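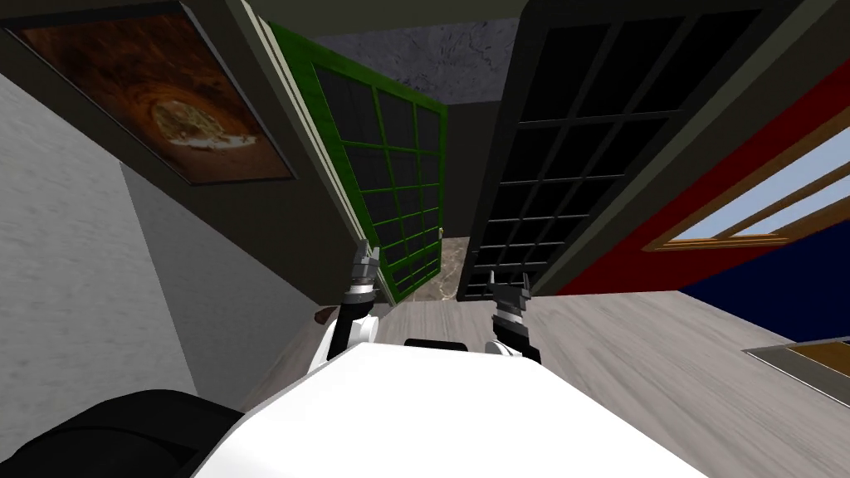

Stale footprint after reset: notes on a doorway fault

2022-07-10

The short version, for anyone who got here by searching the error text: if Pravport reports "footprint valid" and your robot still clips a door with its arms, check when the footprint was last computed. The flag tells you that the polygon is well formed. It tells you nothing about its age.

The long version follows. It took me most of two weeks, and I would like to have it written down before I forget the order of things.

Setup

The job was a doorway run in simulation. The robot is Inthanon, our two-arm mobile base, and the house is one of the Ostus set. The robot starts in a room with a light gray wood floor and has to leave through the opening between the green glass door and the black one. The arms are out in front for the whole run, grippers level with each other. We keep them there on purpose. The policy being tested is supposed to arrive on the far side ready to pick something up, and folding the arms at every door costs time.

Pravport plans the base path. It takes a footprint polygon, inflates it by a margin, and refuses any path where the inflated polygon touches an obstacle. With the arms stowed, the footprint is close to the outline of the base. With the arms out it grows a long way forward and a little to each side. The polygon is computed by a small node of ours, which reads joint states at 50 Hz and projects the arm links down to the floor plane.

Podell is the batch runner. It resets the house, places the robot, restores the joint positions and starts the episode.

Symptom

The nightly batch came back with a set of episodes marked "completed, contact". The contact was always between a finger link and a door, always in the first doorway of the episode, and never in any later one. The base itself touched nothing. In most cases the robot carried on, and the run counted as a success because the goal pose was reached.

That last part bothers me more than the bug. Contact was logged but did not fail the episode. We had 1,683 episodes in the archive from this configuration, all scored under that rule, and some of those scores had already been used to argue that the doorway behavior was good enough to try on hardware.

Things I suspected first

Door geometry. Glass doors with a lot of small panes are a classic place for a collision mesh to disagree with the visual mesh. I exported both for the green door and the black door and overlaid them. They matched, handle included.

Localization drift. Ruled out quickly, since the planner gets ground-truth pose in this configuration.

Controller overshoot. The base does swing wide on a tight turn, and I had half decided this was the cause. I cut the speed limit in half and reran the failing seeds. The contacts moved slightly later in time and did not go away. A slower robot drove into the same door.

Inflation margin. Raising it removed the contacts. It also made the planner reject the doorway altogether in the worse starting poses, and I did not want a fix that amounted to making the robot fatter until the numbers improved. Kamonchanok Thepsuriya, who reviewed my first patch, wrote one line on it: "What size does it think it is?" I closed the patch and went to look.

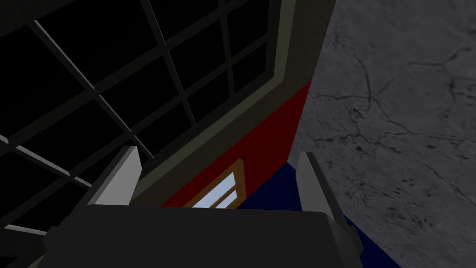 The footprint node was the right place to look, and I should have started there. I added a logger that wrote the polygon and its timestamp next to every contact event, then stepped through the failing runs with the gripper view open. What the polygon said and what the view showed were plainly two different robots. According to the polygon, the arms were folded over the base. In the view the fingers are up and spread, nothing held between them, with the little orange-framed window in the red wall sitting in the gap. A folded arm does not see that window. I had been watching this view for days for signs of a bad trajectory and had never compared it with the planner's idea of the arm pose.

Cause

The node does not recompute the polygon on every joint message. Someone (me, in February) added a saving: recompute only if any joint velocity exceeds a small threshold. When the arms are still, the polygon cannot change, so there is no reason to do the work.

Podell restores joint positions by writing them directly into the simulator state. The joints go from stowed to extended between one step and the next. The simulator treats this as a state write, so the reported velocity is zero before, during and after. My threshold never fires. The node keeps publishing the stowed polygon it computed at startup, with a fresh message header each time, and Pravport accepts it. The header was the part that cost me the most time. I had checked it on the first day and it was never more than a few milliseconds old. The header stamp was the time of publication, and I had read it as the time of computation.

It also explains why only the first doorway failed. After it, the policy starts to move the arms slightly to line them up with the goal, the velocity passes the threshold, and the polygon snaps to the correct shape. From that point the planner behaves.

Would it happen on the real machine?

Not by the same route. Real joints cannot jump without a velocity. But there are at least two ways to get near it. One is a restart of the footprint node while the arms are already out, if the node begins with a default polygon and waits for motion. Ours did. The other is very slow motion under the threshold, where the arms creep outward and the polygon stays put. I tried the slow case in simulation and got the arms fully extended with the stowed polygon still in force. It takes patience – the motion is slow enough to look like a hung process – but nothing in the stack objects.

On hardware there is a separate bumper and a force limit on each arm, so the outcome would probably be a stop and a scratched door. I would still not want to stand in the doorway to find out.

Changes

The velocity test is gone. The node now compares current joint positions with the positions used for the last polygon, and recomputes if any of them differ by more than a small angle. This catches jumps and creep alike.

The polygon message carries two stamps, one for publication and one for computation. If the joint positions behind the polygon have not been checked for 500 ms, Pravport stops the base and reports it.

The node publishes nothing at startup until it has read a full set of joint states. The default polygon has been deleted, along with the configuration file that held it.

In Podell, contact between any robot link and any fixed part of the house now fails the episode. There is a per-task list of allowed contacts for things like door handles. It is empty for this task.

Results and leftovers

I reran the failing seeds with the original margin and the original speed. No contacts. The planner does reject a few starting poses it used to accept, all of them too far over to one side for the extended arms to clear the opening. Those rejections are correct, and the success rate has dropped accordingly. The old figure has been withdrawn from the hardware request.

Still open: the polygon is a floor projection, so it treats a raised gripper and a lowered one as the same obstacle. That is conservative for doors and bad for tables. The finger links are also projected at their current opening, which means the polygon changes a little every time a gripper opens or closes, and the planner sometimes replans for it in the middle of a doorway. I may pin the fingers at fully open for planning purposes. I have a branch with that change and have not run the batch on it yet.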